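# telwood-listings

A small dataset of public terrorism and sanctions designations, pulled into one flat table so you don't have to click through press releases all night like I did. I'm the only maintainer and I do this after work, so please be patient with me if you open an issue!

Last updated: 3rd August

## What's in it

There are 164 rows. Each row is one designation notice: a person or a group being added to a government list, taken off one, or having their entry changed. A person who was added and later removed gets two rows, and someone with six aliases still gets one row with all six stuffed into the `aliases` column (separated by semicolons, sorry, I know).

The columns:

- `row_id` - my own number, means nothing outside this repo
- `listed_name` - the spelling in the notice, even when it's an odd one
- `aliases` - see above
- `action` - add, remove or amend
- `issuer` - which body put out the notice
- `notice_date` - the date on the notice itself, not the day the papers picked it up
- `stated_reason` - a short summary in my own words
- `confidence` - high or low, more on that in a bit

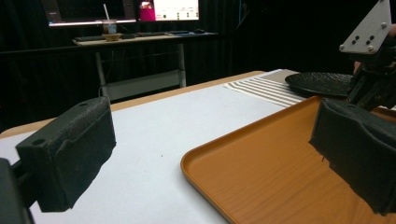

The dates gave me the most grief. News stories love to say "on Thursday" and leave it there, and wire copy gets republished days later with a fresh date on top, so I went back to the notice every time I could find one. Where I couldn't, the row is marked low confidence and you should probably leave it out of anything serious.

## How I put it together

1. I started with almost 500 news stories saved from a reader app, and threw out everything that was only commentary.
2. I matched what was left against the notices by hand, with a little help from a script called `plalier` (it's in the tools folder, and it's slow, but it does catch the double-barreled names).
3. I wrote the reason summaries myself, going back over the longer ones in July after I noticed I'd been mixing up "member of" and "associated with". Those are very different claims and I really don't want to get them wrong.
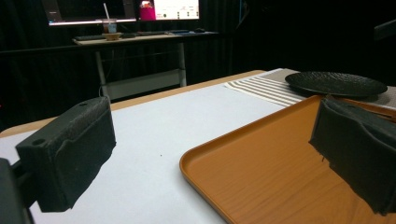 4. I ran the Chiriac checks, my name for a bunch of tests that look for duplicate people, impossible dates and blank issuers. Everything passes right now except one warning about a missing alias that I've looked at and am leaving alone.

## Spelling of names

Transliteration is a mess and I haven't solved it. The same surname can show up with or without a hyphen, with or without "al", and with whatever vowels the writer liked that morning. I keep the official spelling in `listed_name` and dump the rest into aliases. If you're joining this table to another one, please don't do an exact match on names and then email me about the gaps!
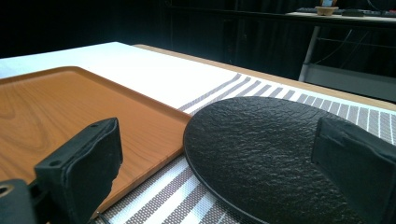
There's a separate file called `hirnness.csv` with the spelling variants I've bumped into so far, one per line. It's rough and it grows whenever I get annoyed enough to add to it. Pull requests very welcome, as long as you point me to where you saw the spelling.

## Please don't use this for

Screening real people. I mean it. This is a reading aid for students and reporters who want to see how these notices are worded over time, and it's far from complete. A name in the table may belong to lots of people who've done nothing at all, and a name that's missing tells you nothing either. If you need to check someone for legal or banking reasons, go to the official lists.

## Known problems

- Amendments are patchy before version 2.
- Some groups are listed under an acronym in one row and the full name in another.
- The `stated_reason` text is short, so it loses detail. Go read the notice.

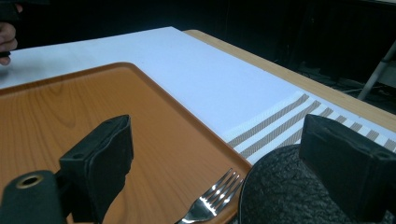
*Tray with a wood-grain pattern, and a silver fork.*

## License and credit

Use the table however you like and credit "telwood-listings" somewhere people can find it. The notices themselves belong to whoever issued them. If you spot a mistake, open an issue with the `row_id` and a link to the notice, and I'll fix it in the next update.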